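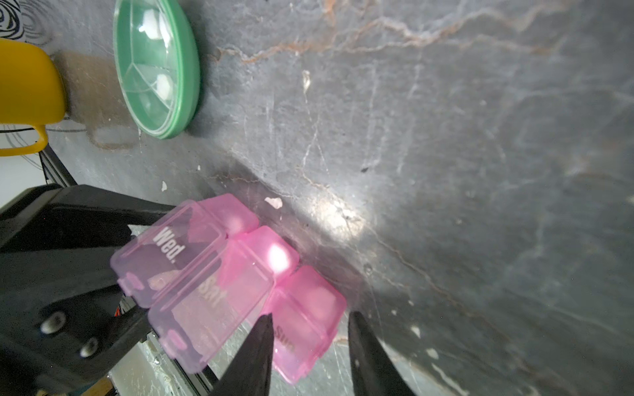 Kaltora Residents' Association
Minutes of the April meeting

Opened 7:05 p.m. in the downstairs lounge. Minutes of the last meeting approved with one correction: the bike room key deposit goes up in June, not May.

1. Pharmacy delivery
Sonent Pharmacy has offered a Friday drop-off at the front desk for residents with repeat prescriptions. Weekly pill organizers can be ordered on the same form. Bags will be handed over only to the person named on the label. Agreed to try it for three months. Forms at the desk.

2. Roof drain
Two bids received. Illés Roofing asked for 3,000 with the gutter work included, the other firm 2,000 without it. Several owners on the top floor want the gutters done now — the north side leaked again in March. Vote: accept the Illés bid. Carried, one against.

3. Courtyard
400 set aside for soil and plants. Request for a second bench put off until the path is repaired.

4. Korkivau Street parking
The city has not answered our letter. A second letter will go out with the petition, which now has 70 signatures.

5. Other business
Laundry room hours stay as they are. Dryer two is still out of order, part on back order.

Closed 8:20 p.m. Next meeting in May, same room.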